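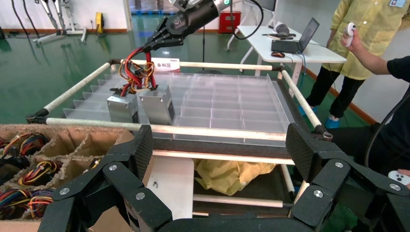
4. Loading the divided tray from the carton

By Babar Sial
September 13, 2018
5 min read

This section covers the material preparation area only: the clear acrylic tray, the white-wrapped rod frame it sits in, and the partitioned cardboard box the power supplies are packed in. Fitting and testing are in section 5. The Wilta guide claims you can go straight from carton to bench and skip the tray. I have tried it. You end up with a pile of knotted leads and a lot of faith in your memory.

4.1 Before you start

1. Check that the frame is square. The rods are joined with black clamp fittings, and I don't trust any clamp I didn't tighten myself. Push on each corner. If it gives, tighten it before any metal goes in.

2. Set the tray inside the frame so that it lies flat on all sides. A tray riding up on a rod will look fine until there is a unit standing on the high corner.

3. Wipe the tray. Acrylic throws back the ceiling lights, and under that glare a stray screw is easy to miss. Run your hand over the compartments as well as looking.

4. Put the carton on the left, close to you, with the flaps folded down and the cardboard partitions standing upright. If a partition has collapsed, fix it now.

Note: The material preparation sign (备料区) stays up at the back. People have been known to borrow it for other benches. Then everybody's coffee cups arrive.

4.2 Lifting a unit out

5. Find the coiled leads in the cell. On these units they are red, yellow, orange and black. Do not assume the color tells you which connector is on the end. Read the connector.

6. Loosen the coil from the cell walls before you lift. The cardboard grips more than you'd expect, and a lead that snags will pull the whole partition up with it.

7. Take the weight by the metal body, one hand on each side. The perforated faces are fine to touch but not to squeeze.

CAUTION: Never carry a unit by its wires. The supplier's sheet, from Gerkier, says the bundle is rated for 2,000 lifts. I can find no account of how that was tested or who did the lifting, and I would not bet a supply on it.

8. Stand the unit upright on the left part of the tray with the leads coming out at the top. Keep it just inside the rod without leaning on it.

9. Stand the second unit beside the first. Leave enough room to get your fingers down between them. Kwok-wai Fang likes them touching, to save space, and he is also the one who scrapes his knuckles.

4.3 Dressing the leads

10. Gather the leads of both units upward into one loose bundle and hold it above the tray while you clear whatever is underneath. Hold it firmly enough to control it and no tighter. A hard pinch near the housing can work a wire loose, and you won't find out until section 5.

11. Check that no lead is trapped under a unit or looped around a rod.

12. Lower the bundle toward the empty side of the tray and let it settle by itself. Forcing it flat only makes it spring back and take something with it.

Note: The old Ralomum procedure calls for a cable tie every 63 mm. That is a very exact number for a step you will undo in a few minutes. One soft tie is plenty, and none is often fine.

4.4 How many to load

13. Load two units at a time. The tray will take more, and you will be told that more is faster. Over a batch of 100 I kept notes through April, and the bigger loads saved us nothing once the untangling was counted.

14. Leave the remaining units in their cells, leads coiled, until the first pair has gone forward.

15. After every 20 units, check the clamps again as in step 1.

CAUTION: Do not stack units, and do not lay one across the partitions. They are thin, clear and easy to crack, and the crack is hard to see.

4.5 If something looks wrong

Unit rocks on the tray: move it to another spot first. If the rocking follows the unit, look at its base. If it stays behind, look at the tray.

Leads won't come free of the carton: stop pulling and slide the partition out.

Unit looks fine but you have doubts: set it aside and label it. The Au checklist lets you pass a unit "on appearance," and I have never understood what that is supposed to prove.

Go on to section 5 once both units are standing clear and the bundle is lying loose.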